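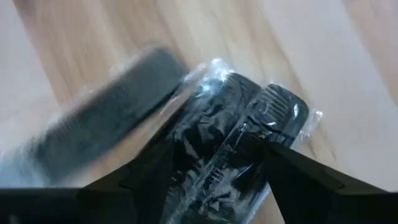 A wrapped item and pale wood.

Siritz Courtesy Deck, second edition
Reviewed by Haoran Hao
2026-09-10

When I moved to this country, my English was good enough for the office but my manners were not always good enough for the lunch room. I knew how to write a formal letter. I did not know how long you can stay at a dinner before the host begins to wish you would go home. For this reason I have bought many books on etiquette, and most of them are written for people who attend weddings every weekend.

The Courtesy Deck is a different kind of help. It has 70 cards in a flat box, and each card describes one ordinary situation. On the front is a question, for example "Your neighbour has lent you a ladder. When do you return it?" On the back is a short rule and a few lines explaining where the rule comes from. There is also a small booklet, which I read once and did not open again.

I used the deck for two months with my wife and our son, who is eight. After supper we took a card each and everybody had to answer before turning it over. We disagreed more than I expected. The card on paying for a shared taxi kept us at the table until the tea was cold.

The best cards are the modest ones. I liked the card that says you should not correct a person's pronunciation unless they have asked you to, and the one on borrowed books, which tells you to set your own return date aloud when you take the book. I have done this since May and I have noticed that people now lend me more books. The colour coding is also practical: green for home, grey for work, yellow for travel and public places. You can leave the work cards in the box if a child is playing.

The weaker part is the group on telephones. Several of these cards say nearly the same thing in other words, and one of them advises you to call before visiting, while another says that calling without a message first is rude. Both can be true, but the deck should have put them beside each other and explained. I also found that the writers favour large cities. There is a lot of advice for elevators and very little for a small town where you meet the same person at the bank, the rink and the dentist.

I compared it with the Dotex book, Good Company, which has 300 pages and costs a little less. The book is more complete and it has an index, so if you must write a condolence note tonight, take the book. The Nakamura desk calendar has pleasant rules too, but you get one a day and you cannot choose. For a family, or for a language class where people need something to talk about, I would take the cards.

My copy came from the stationery counter at Esstead. The box closes tightly, maybe too tightly, and one corner has already split. The cards themselves are thick and have survived jam.

I give it 8 out of 10. I would like the third edition to have a card on how to leave a party, as I am still not certain about that one.
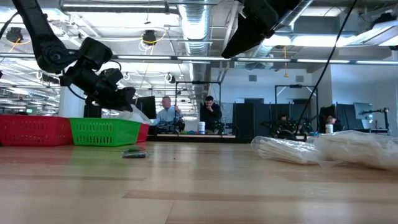
Huiling Li: I have the first edition and the telephone cards were even worse in that one, so they have made some progress. I do not agree about the borrowed books, though. If I say a date aloud, I feel like a library. My mother taught me to return a thing before the owner remembers it, and that has always worked for me. Does the new box still have the card on taking the last piece of food from a shared plate? We had a real argument about it at New Year.

Haoran Hao: Yes, it is still there, in the green group. The rule now says you must offer it twice before you take it. In my family we offer it until somebody gives up.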